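## Chapter 4: When the work changes shape

I started at Kvaran in a November, on the packing side, and I spent my first week learning to fold a carton with one hand while reaching for the tape with the other. I was quite proud of that. By the time I left the floor for the training office, the folding was done by a machine called the Potano and I was teaching people to write down what they did with their hands all day. So I've been on both ends of this, and I'd better admit it at the start, because it colours everything in the next forty-odd pages.

Chapter 3 was about choosing a machine: what it costs, how fast it runs, how big a hole you have to knock in the wall to get it in. Most books on automation stay there. In this chapter we're going to stand next to the people who were in the building before the machine came and ask what their Tuesday looks like afterwards. Who does what? Who gets asked? Who goes home more tired, or tired in a different place? (I mean that last one quite literally. Ask anyone who has moved from lifting to watching. Their back feels better and their neck feels worse.)

### 4.1 A job is a bundle

Let's begin with a word that gets used badly. People say a machine "takes a job", and sometimes that's fair. More often it takes some of the tasks inside a job, and the rest are left lying about to be picked up by somebody.

Take Bjarke Eskildsen, who looked after goods-in at Kvaran for most of the time I was there. On paper he unloaded pallets. If you followed him round for a shift, as I did once with a clipboard, you'd find he also read delivery notes, rang suppliers about the wrong ones, showed new starters where to stand, kept an eye on a door that stuck, swept, and decided what could wait until the morning. The unloading was what everybody could see, so the unloading was what got automated. When the new conveyor arrived, Bjarke's manager expected to have most of a person spare. What she had was a very busy man who no longer touched pallets and now spent a good part of the day clearing jams.

I call that a **bundle**, and I'll use the word all through the chapter. A job is a bundle of tasks, tied together by one person's day. Pull one out and the others shift. Some get easier, and some only got done at all because the person happened to be passing on the way to the one you pulled out. The sticking door is my favourite case. It was Bjarke's shoulder that kept it working, every time he came through with a trolley. Once he stopped coming through, it jammed for good and had to be replaced!

### 4.2 Where the new work comes from

There's also work that wasn't there before. Someone sets the machine up, someone feeds it, someone puts right what it gets wrong, and someone (this is the part that has grown most in recent years) shows it what to do in the first place.

That last kind deserves a proper look. An older machine was told its movements line by line by an engineer who might never have packed a carton. Many of the newer ones learn from records of people doing the task, over and over, in slightly different ways. The people who make those records are workers with shifts and breaks and sore wrists like the rest of us, and their know-how is what goes into the machine. At Nurnar, the firm we'll use as the main case in this chapter, they're called demonstrators. I've heard other names elsewhere, a few of them silly.

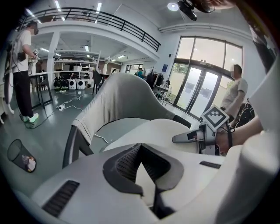
*Figure 4.1. Demonstration work with hand-held grippers. Note the marker on top of the gripper, the strap at the wrist, and the backpack rig worn by the person on the left.*

I'd like you to think about that kind of work as you would any other manual job. What does the tool weigh? How long can you hold it up before your forearm starts to complain? Who decides when you've had enough? A gripper in the hand doesn't behave like a hand. You lose your fingertips, for one thing, and you find yourself doing a familiar job like a beginner. Ea Thygesen, who came to Nurnar from a hotel laundry, told me that she could fold a towel in her sleep and it still took her days to fold one decently with the gripper. She found it funny to begin with and then rather insulting.

Then there's wearing the kit. Anything on your back changes how you turn, how you bend and how close you stand to other people. Put several people in one room, each at a task of their own, and the floor becomes part of the job too: where the cables run, where the chairs have ended up, which way people tend to walk. I've put cables first for a reason. When I went through the near-miss book for an earlier site of mine, trips were the commonest entry by a long way, and hardly any of them had to do with a moving machine.

### 4.3 The Nurnar case, first part

Nurnar runs linen and light goods for hotels and care homes. When my part of the story begins it had 520 people, most of them on sorting and folding. The firm decided to try a folding system from Cunel on one line, and it did something I wish were more common: it asked the folders to be the demonstrators and paid them at the higher grade while they did it.

Ásdís Mogensen ran the trial. She'd been a folder herself, years back, and she was blunt with me about the mistakes. The first was the timetable. She had set the demonstration shifts at the same length as folding shifts, with the same breaks, on the grounds that it was the same task. People were worn out by mid-afternoon. It wasn't strength they ran short of so much as attention. On the line you can let your mind wander and your hands carry on, and you can't do that when each fold has to begin from a clean start and end in the right place. She cut the spells to 2 hours with a change of task in between, and the grumbling eased off.

The second mistake was about whose way of folding counted. There were two schools at Nurnar, the corner people and the edge people, and they'd argued happily over tea for as long as anyone could remember. Now the argument mattered. If the machine learnt the edge way, then the edge way would be the firm's way, and the corner people would be "doing it wrong" after twenty years of doing it perfectly well. Oddur Vídalín, the shop steward, raised it at a meeting on Mon 30 July, and I've kept my notes:

> "You're asking us to hand over how we do it. Fine. But then we want a say in what gets kept, and we want our names on the sheet when it works."

I was sitting at the back, and I remember thinking the bit about names was just a flourish. I've changed my mind since. Being credited came up again in nearly every talk I had with the demonstrators, usually before money did.

The third thing, and Ásdís doesn't call it a mistake though I do, was that nothing was said about what would happen after the trial. People were told they'd be "kept informed". Well! I've been kept informed myself, and it generally means a poster. Leif Þrastardóttir, one of the quickest folders on the line, asked for a plain answer on whether there would be a folding job to go back to, didn't get one, and took a post elsewhere before the trial was half done. The firm lost her speed, and it lost the demonstrations she would have made, which were by all accounts the tidiest of the lot.

We'll come back to Nurnar in 4.6, where you'll get the shift plans from before and after the trial and can decide for yourself whether Oddur got what he asked for.

### 4.4 Some words we'll need

You'll meet these again and again, so let me set them down in the sense I use them.

**Task.** One piece of work with a start and an end. Folding a towel is a task. "Laundry" isn't.

**Bundle.** All the tasks that make up one person's job, the unwritten ones included.

**Leftover work.** What remains for people after part of a bundle has gone to a machine. It can be the dull part or the difficult part, and quite often it's both by turns, which makes for a strange sort of day.

**Demonstration.** A recorded performance of a task by a person, made so that a machine can learn from it.

**Say.** The amount of real influence workers have over what changes and how. I know it's an odd little word for a textbook. My colleagues wanted "participation", but I've sat through a good many meetings where people participated and had no say whatever.

### 4.5 Before you read on

Pick a job you know well. It could be your own, or your mum's, or the one you had in a café one summer. On a sheet of paper, write down every task in it, and don't stop at the ones in the advert. Go through an ordinary day from the door to the coat hook. Then mark the tasks you think a machine could do now, and put a different mark by the ones that only get done because somebody is standing nearby.

After that, show the sheet to a person who does the job and ask what you've left out. Leave plenty of room at the bottom for this. My own first list for Bjarke's job fitted on half a page. He took it away at lunch, and when he brought it back both sides were full and he'd stapled on another.

Keep your sheet safe, as section 4.6 begins with it, and we'll set it next to the list that the folders at Nurnar drew up for themselves.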